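Radio Production 2, Week 6: Building the Breakfast Clock

Morning all. These notes cover what I talked through on the format clock, plus the bits I rushed at the end when the next class was already at the door. Read them before you start your own clocks and bring a paper copy to the workshop, please. Paper! I like to scribble.

What a clock is

A format clock is one hour of radio drawn as a circle. News at the top, ads where the ads go, songs, talk, weather, traffic. Everybody on the shift works from the same circle, so the producer knows what's due at 22 past without asking, and the host knows how long they've got before they have to shut up.

When I started at Badmont (a small station, 400 watts on a good day, one studio and a kettle) our clock was drawn on the back of a pizza box. It worked fine for two years. Then we moved it onto a computer and promptly ran the weather twice every morning for a week. So don't get too attached to software. If you can't draw your hour by hand, you don't know it yet.

Start with what can't move

Put in the fixed points first: the news, the ad breaks the sales team has already sold, any network joins. Then look at what's left. It's always less than you expect. In the Naltmont hour I played you, once you take out news and ads and music, the hosts have 9 minutes of talk. Nine! And that's a show people call "chatty."

Those minutes need dividing up. I like one long link, two middling ones, and the rest as quick hits going in and out of songs. Your long link is your best material and it goes where the most people are listening, which for most breakfast shows means some time after 7:30. Don't burn it at 6:10 on a dozen bakers and a truck driver (much as I love them).

Repeats are fine

Students always worry about repeating themselves. Hardly anyone hears a breakfast show all the way through. They hear the bit between the shower and the car. Dede Agbeko, who produced me at Kolev, used to run the same quiz setup three times in a morning with three different callers, and in all that time we got one complaint, from my mother.

What you can't repeat is the punchline in the same words. Change the way in, change the caller, keep the shape.

Teasing ahead

A tease tells the listener what's coming and gives them a reason to hang on through the ads. "More after this" is not a tease. "After this, the man who drove 130 miles to return a library book" is a tease. Be specific, keep it to one sentence, and for heaven's sake pay it off when you said you would — listeners do remember when you don't.

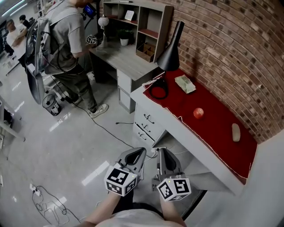 Describing things on air is the other half of the tease, and it's where most first demos go soft. The listener has only your words, so give them a few solid nouns and stop. Say you want to talk about a desk: "There's a deep red cloth on it with a frayed edge, and a small red apple" does the job in one breath. You could add the pale green tissue packet if it's going to matter to the story. If it isn't, leave it out and get to the song. I heard a demo last term that spent forty seconds on a sofa before we found out who was sitting on it.

For the workshop

Draw one full hour for a made-up station in a town you know. Mark the fixed points in one color and your talk in another. Write out your long link as bullet points (no full scripts, I'll only take them off you) and write two teases word for word.

We'll read the teases aloud in pairs, then I'll play the Irura hour and you can mark where their clock slips. Listen out for the second ad break, it's a beauty.

Clocks can also go under my office door up to 5 p.m. on Sunday if you can't make the workshop. Names on the back, please.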